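How to Teach a Robot to Pick Up a Bone

Suppose you had to teach someone to pick things up, and that someone had never picked up anything in its life. It has no parents to copy. It has never dropped a biscuit and felt sad about it. It is a robot arm, it has two fingers, and it is waiting for you to begin.

You might try giving it instructions. "Reach out and grab the bone," you say. The robot would like to know how far to reach, which way to turn, how wide to open its fingers and what a bone is. By the time you have written all that down, you are old.

So the people who build learning robots do something else. They collect examples, in great big heaps.

What counts as an example?

An example is one go at one job, from start to finish. While it happens, the computer keeps a record of two kinds of thing: what the robot's cameras could see, and how the arm was moving. Put those together and you have a little lesson that says "when the world looked like this, the arm did that".

One lesson is not much use. If you had only ever seen one dog, and it was a poodle, you would have some very odd ideas about dogs.

At Ganddale, where a learning system called Hamora is being trained, one batch of lessons has 60 goes in it. Every go takes place in a room that doesn't exist. It was made inside a computer, sofa and all, and you could not sit on it however tired you were.
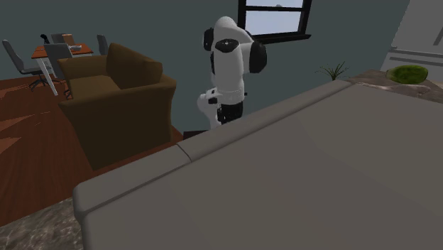
The robot arm at home in its pretend room. The floor never needs sweeping.

Why pretend?

Real robots are slow and expensive, and real kitchens are full of people wanting lunch. In a pretend kitchen you can knock things over all day and put everything back by pressing a button. (Please do not try this at home. Your button is called "tidying up" and it takes much longer.)

A pretend room is also easy to change. You can move the objects, swap them for others, or turn down the lights. Each change makes a slightly different lesson, and that is what the learner needs.

Who moves the arm?

Sometimes a person does, using a hand controller. Benito Valcárcel has been steering Hamora's arm since January. His job is to guide the gripper to the right object, close the fingers at the right moment and try not to sneeze.

The fingers are the tricky part. A bone is long and thin in the middle and knobbly at the ends, so it matters where you take hold of it. A camera that looks along the gripper gives the computer a close view of the fingers and whatever is near them. 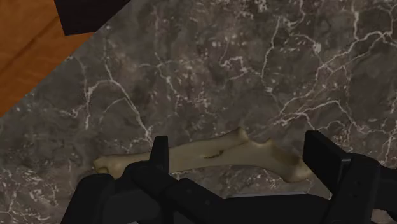

What about the goes that go wrong?

They go wrong quite a lot. Benito once had 34 good ones out of 60, and he would like you to know he was hungry. The good goes are kept as lessons in what to do. Some of the bad ones are kept too, with a label saying they are bad, so the learner can find out what a mistake looks like.

The label matters. Leave it off and the robot will copy the mistake very carefully, over and over, like a small brother who has learned a rude word.

Why not clear the worktop first?

Because kitchens aren't like that – have a look at yours. A robot that has only practised with one object on a bare surface may get muddled the moment there is a fork next to it. So the lessons have extra things lying about, such as a spray bottle that has nothing to do with anything.
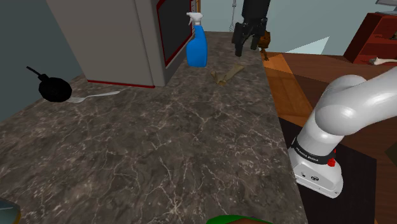

After enough lessons, the computer begins to spot patterns. It might work out that the fingers should open before they arrive, which sounds obvious until you remember that it had to be learned. Then comes the test. Benito puts the controller down, the objects are moved to new places, and Hamora has a go by itself.

On its first test it had 2 successes. After another heap of lessons it had 76, out of a hundred tries. Then the team gave it a room it had never practised in, and it was back to being a beginner for a while, so Benito picked up the controller again and started on the next heap.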